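To: Malberg Neighbors list
Subject: Re: Holst Street crossing and the paving money

Hi all,

I'm so glad this got brought up on the list, and I'm going to answer at length, so get a coffee. I'm quoting the first message because a few people said it landed in their spam folder.

> From: Steinar Gunnlaugsson
> Subject: Holst Street crossing and the paving money
>
> Neighbors,
>
> The draft street budget is up on the town site. Holst Street gets
> fresh asphalt from the rail bridge to the school, and that's all it
> gets. Same width, same lines, same faded crosswalk at Drollinis. I
> walk my daughter across there at 7:45 every morning and we wait for
> a gap like everybody else.
>
> If they're going to tear up the road anyway, can't they fix the
> crossing while the crew is there? I asked at the counter and was
> told that a crossing is "a different line item." Is that the end of
> it? Does anyone know how you get something moved from one line to
> another?
>
> Also, is it true that the bus stop is moving? I heard this from two
> people and they told me opposite things.
>
> Steinar

Steinar, no, it is not the end of it! A draft is a draft. The council can move money between lines right up until the final vote, and they did it last year for the drainage work on Itus Avenue. That one started with a single letter and a dozen people who showed up in wet boots. So please don't let the counter discourage you. The folks there are answering the question of what's in the document today.

I read the whole streets section last night (yes, all of it, I enjoy this sort of thing). The paving job on Holst is listed as "resurfacing with restriping." That second word is the one to hang on to. Restriping means somebody has to draw a plan for where the paint goes, and as far as I can tell that plan hasn't been drawn. If the lanes get painted a foot narrower on each side, there's room for a painted island in the middle at Drollinis, and the paint is already paid for.

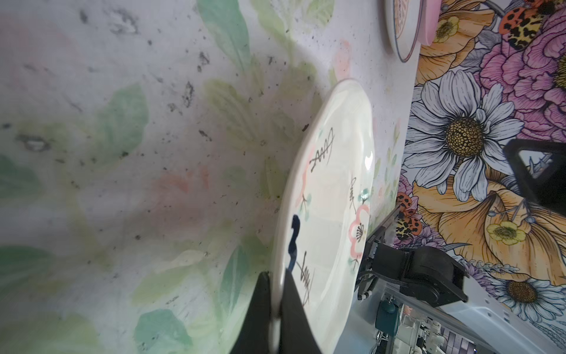

A raised island would be better, of course, with a real curb and a couple of posts so a person with a stroller can stop halfway. That does cost extra. But I'd ask for the raised one and keep the painted one in our back pocket, and I'd say so in plain words in the letter. Council members like having two versions of a thing to pick from.

Now the speed question, which always comes up. The limit on Holst is 30 from the school to the bakery, and past the bakery it's posted at 50 again — yes, these are the metric signs, the new people on the list keep asking. The change happens 14 paces before the crosswalk at Drollinis. I walked it. So drivers coming out of town see the higher number and step on it just as they get to the spot where kids are crossing. Moving one sign to the far side of the crosswalk doesn't need a budget line at all. The streets department can do that by work order, and I'd love to see it done before the paving even starts. I'm putting it in my own letter as a separate paragraph so that it can't get lost with the rest.

On the bus stop: both of your people are right, in a way! The transit plan shows the northbound stop moving across the intersection, so that the bus pulls in after the crosswalk. The southbound stop stays where it is. I think the northbound move is great. Right now the bus sits right before the crossing and hides anyone stepping out in front of it. The only complaint I've heard is about the bench, which the drawing leaves out. If you use that stop, please write in and ask for the bench to move along with it. My mother used to need that bench and I'm sure other people's mothers still do.

Some practical stuff. The streets item is on the agenda for Thursday evening, in the upstairs room at the library, and the elevator is working again. Public comment comes first, and you get 2 minutes. You don't have to live on Holst to speak. You don't have to be good at speaking, either; last spring a boy from the middle school read his off the back of a homework sheet and every head in the room came up.

If you can't come, write. Short is fine. Say where you cross, what time of day, and what happens when you try. I've been to a lot of these meetings and the letters that get read out loud are always the ones with a particular corner and a particular morning in them. A form letter gets put on the pile. Please don't copy mine, even though I'll happily send it to anyone who wants to see it.
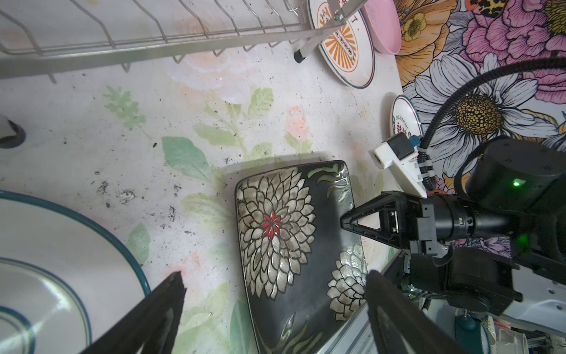

One thing I'd ask us to go easy on is the parking. I know the four spaces in front of the hardware store are a sore subject, and I have my own opinion about them, but if we show up arguing with the shop owners we'll spend the whole evening there. The island at Drollinis doesn't touch a single parking space. I checked the drawing from the last repaving and the space closest to the corner is well back of where the paint would go. So we can have that fight another day, or never!

Does anyone still have the traffic counts from when the rail bridge was closed? There was a printout going around, with the detour numbers by hour. I had a copy and I think I lent it out — if it's in your kitchen drawer, no hard feelings, just bring it. It would help to show what Holst looks like at school time compared with noon.

And could somebody with a decent tape measure meet me at the crosswalk before the meeting? I've got the width in paces, which is fine for a mailing list but I'd like real numbers for the letter. Any morning after the school rush works for me. I'll be the one in the orange hat.

Steinar, would you be willing to speak? You laid it out better in a few lines than I have in all of this. I'll sit next to you and hand you water.

Really happy to see this list talking about streets again.

Your neighbor at the corner of Holst and Itus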